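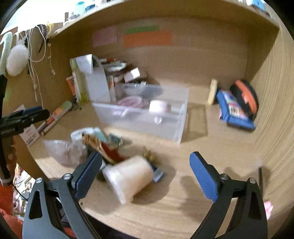 Gülizar Yazıcı has sold shelving at Endetti for 28 years, and she would like it known that her own is a disgrace.

"People think I go home to a catalog," she says. "I go home to a cubby with a cable in it."

The cable is pink and lives in a clear plastic box, coiled up next to a white tub with a lid. She considers the box her one success. Everything in front of it is what she calls the lowlands: small packets, a little gold-colored ornament, a plastic bag she keeps meaning to flatten.

Has she tried labels? "I have sticky notes on the back wall. Three. They've been very patient with me."

Her rule for customers is to empty a shelf completely before putting anything back. She last followed it herself in September, and lost an evening to old mail.

"You find a pouch, you open the pouch, you're done for the night."

The papers stay at the back, beside the file stand. Asked what's in the tall white folder, she thinks for a while.

"Warranties," she says. "Mostly for things I gave my sister."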